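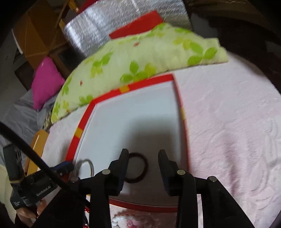

3.2 Household survey

We interviewed 20 households in Sumham and 17 in Plidau in August. Each was asked what jewelry had been bought, given or sold since the last wedding in the family. Prices were recorded as stated and not checked against receipts. Dealers in Plidau put a plain silver bangle at some 3000 in local currency, well above what most households reported paying.

Krajewska and Brzozowska found that bangles passed mainly from mother to daughter. Our Sumham answers agree with this, but in Plidau aunts were named more often. Beaded bracelets were rarely counted as part of a bride's property. Figure 2 shows bracelets and bangles together in one tray.
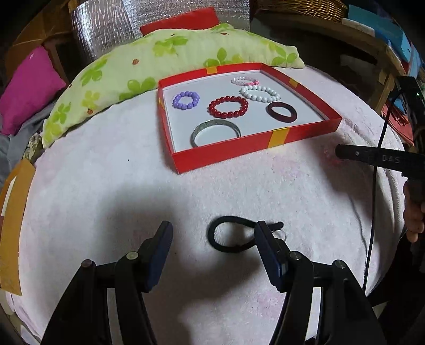

Figure 2. Bangles and beaded bracelets in a red-walled tray.

3.3 Limits of the sample

Kullamer was left out.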